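Lodhi > Features > Small trades

Search this site Enter keyword Go

Two chairs and a Saturday queue: an upholsterer in Praserlow

The workshop on the Praserlow road opens at eight, and by then its owner has usually been in for an hour. She took over the lease at 31, after several years of recovering pub seating for Fekotent, and she has stayed in the same unit ever since.

"I didn't plan on domestic work," she says. "I thought I'd carry on with benches. Then a woman brought in a nursing chair with the springs through the bottom, and she told her sister."

Most of what comes in now is dining chairs and small armchairs. A drop-in seat costs 320 pounds for a set of four, with the customer's own fabric. She won't quote for anything over the phone.

"People say it only needs a new cover. I take the cover off and the webbing has gone, and the rail's split where somebody has put tacks in the same holes every time. I have to see it."

She buys horsehair second-hand when she can get it, and washes it herself. The rest of her supplies come from Hellance, who still sell twine by the weight. Foam she uses when asked — she has no strong feelings about it, though she charges less.

Her last big job was for a chapel, which wanted 864 tacks' worth of edging replaced with gimp pins. She knows the figure because she had to put it on the invoice.

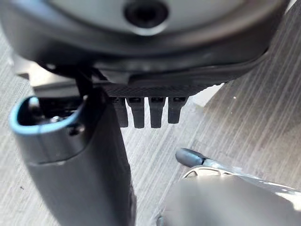 "The chapel took most of May. I did the kneelers in the evenings, and they were worse than the chairs, very dusty. I'd do it again, but I'd ask for a deposit."

She takes 2 pupils at a time for the evening class, which is full until spring. Both begin on a footstool. She has thought about a larger class and decided against it, as there is only one good bench and the light at the back is poor.

Comments

My mum's chairs were done here. Lovely work, long wait.

Does she do caravan cushions?

Ask about the piping, it costs extra.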